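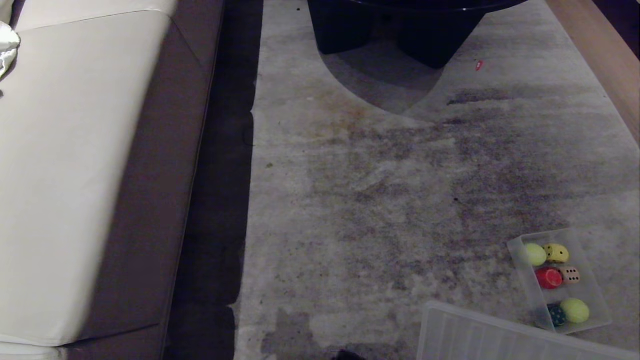 Combien de démonstrations faut-il enregistrer par tâche avant de lancer un premier entraînement ?

Quarante démonstrations propres suffisent pour une tâche courte avec un seul type de geste, par exemple sortir un objet d'un bac et le reposer à côté. Pour une tâche en plusieurs étapes, il vaut mieux viser 100.

Le détail de ma situation, pour ceux qui veulent répondre plus longuement. Je débute dans la collecte de données pour l'apprentissage par imitation. Je travaille à domicile, dans le salon, avec un bac en plastique posé sur le tapis, des balles et des dés. La tâche de départ est du tri : séparer les balles des dés. Les épisodes sont enregistrés avec Plotell et je les exporte ensuite vers Nistis pour l'entraînement. La réponse courte que je donne plus haut est celle qu'on m'a faite sur un autre forum, et je l'ai recopiée telle quelle. Elle me convient comme ordre de grandeur mais elle ne dit rien de trois choses qui me bloquent.

D'abord, est-ce qu'il faut déplacer les objets entre deux épisodes, et de combien ? Ensuite, est-ce que je garde les épisodes où la prise a raté puis a été reprise ? Enfin, est-ce que le fond compte ? Mon tapis est gris clair avec des taches plus sombres et je me demande si je ne ferais pas mieux de poser un drap uni.

J'ai cherché dans la documentation de Plotell, la page sur la préparation de la scène renvoie vers une rubrique vide.

Publié le 25 juin 2024 par tri_salon

Réponse de banc_de_touche

Je fais de la collecte depuis janvier, à temps partiel, sur des tâches du même genre. Je prends tes trois points dans l'ordre.

Les positions. Oui, il faut déplacer les objets, et plus que ce qu'on croit au début. Si les balles sont toujours du même côté du bac, le modèle apprend un trajet et ne regarde plus grand-chose. Chez moi la première série avait été faite avec les objets remis à la main « à peu près au même endroit ». Les courbes d'entraînement étaient très belles. Au premier essai avec une balle dans le coin opposé, la pince est allée se fermer dans le vide, là où la balle se trouvait d'habitude. J'ai tout refait.

Ma méthode depuis : je secoue le bac entre deux épisodes et je laisse les objets où ils tombent. Tous les 20 épisodes, je change aussi la position du bac lui-même, en le tournant un peu ou en le rapprochant d'un meuble. Je note le changement dans le champ commentaire de l'épisode, ça sert au moment du découpage en jeu d'entraînement et jeu de test. Il faut garder au moins une position de bac que le modèle n'a jamais vue, sinon le test ne mesure rien d'utile.

Un point pratique avec les balles : elles roulent. Avec des parois basses, une balle poussée un peu fort peut passer par-dessus le bord. Je garde l'épisode si la balle est rattrapée proprement. Si elle part sous le canapé, je coupe et je supprime.

Les prises ratées. Il y a deux cas et il ne faut pas les mélanger.

Le raté suivi d'une correction nette : à garder. La pince glisse, elle se rouvre, elle revient, elle prend. C'est même une donnée qui manque souvent, car les opérateurs entraînés ne ratent plus assez. Sur une série de 100 épisodes j'aime bien en avoir 5 ou un peu plus de ce type.

Le raté avec hésitation : à jeter. Je parle des épisodes où l'opérateur s'arrête, réfléchit, repart dans l'autre sens. Le modèle reproduit l'arrêt. On se retrouve avec un bras immobile au-dessus du bac pendant plusieurs secondes et on cherche une panne matérielle qui n'existe pas.

Dans Plotell il y a une étiquette « reprise » qu'on peut poser sur un épisode. Elle est transmise à Nistis à l'export, à condition de cocher la case des métadonnées étendues. Par défaut elle n'est pas cochée.

Le fond. Garde ton tapis. Un drap uni donne de meilleurs résultats sur le drap, et c'est tout. Si le but est que ça marche dans un salon, il faut des données de salon. Je ferais par contre une série à part sur une autre surface, parquet ou table, avec les mêmes objets. Vingt épisodes ne suffisent pas à rendre le modèle robuste au changement de sol, mais ils permettent de voir tout de suite s'il en dépend trop.

Les taches sombres d'un tapis peuvent gêner si un des objets a une teinte proche. Regarde les images en petite résolution, celle que le modèle reçoit vraiment. Un dé foncé qui se voit très bien sur l'écran de contrôle peut se réduire à quelques pixels gris une fois l'image réduite. Même chose pour les plastiques translucides : les bords du bac disparaissent selon l'éclairage. J'enregistre à la lumière du jour et aussi le soir sous la lampe, dans des séries séparées.

Dernière chose, sans rapport direct avec la question : écris la consigne avant de commencer. « Trier » ne veut rien dire pour un opérateur. Est-ce qu'on sort d'abord les balles -- ou les dés ? Est-ce qu'on les aligne ? Si l'ordre change d'un épisode à l'autre sans raison visible, le modèle fait une moyenne des deux et ne fait bien ni l'un ni l'autre.

Réponse de kpl_renard

100 minimum, 40 c'est trop juste. Et nettoie l'objectif de la caméra.

Réponse de atelier_gramance

Je suis d'accord avec l'essentiel de la première réponse, sauf sur un point. Secouer le bac ne donne pas une répartition uniforme. Les balles finissent contre les parois et les dés restent plutôt au milieu, surtout si le fond est plat. Sur le projet Gramance nous avons regardé les cartes de position après coup et le centre du bac ne contenait presque aucune balle. Le modèle s'en sortait mal dans cette zone, ce qui était prévisible.

Ce que nous faisons à la place : une feuille avec des positions tirées au sort, préparée à l'avance. L'opérateur lit la ligne, place les objets, enregistre. C'est plus lent. Pour les balles qui ne tiennent pas en place, on accepte la position où elles s'arrêtent et on n'insiste pas.

Pour le nombre d'épisodes, je conseille de procéder par paliers. Enregistrer 40 épisodes, entraîner, regarder où ça échoue, puis enregistrer la suite en visant ces cas. Une centaine d'épisodes enregistrés d'un bloc, avec une erreur de consigne au départ, c'est une journée perdue.

Concernant l'export, le guide Kowalczyk sur les formats d'épisodes décrit correctement la conversion de Plotell vers Nistis. Attention à la fréquence d'image : si elle diffère de celle des commandes, l'outil rééchantillonne sans avertir. Vérifier sur un épisode avant de convertir toute la série.

Commentaire de tri_salon

Merci. Je garde le tapis et je pars sur une première série de 40 avec la feuille de positions. La case des métadonnées étendues n'était pas cochée chez moi non plus, je viens de refaire l'export. Il me reste à écrire la consigne : ce sera les balles d'abord, les dés ensuite.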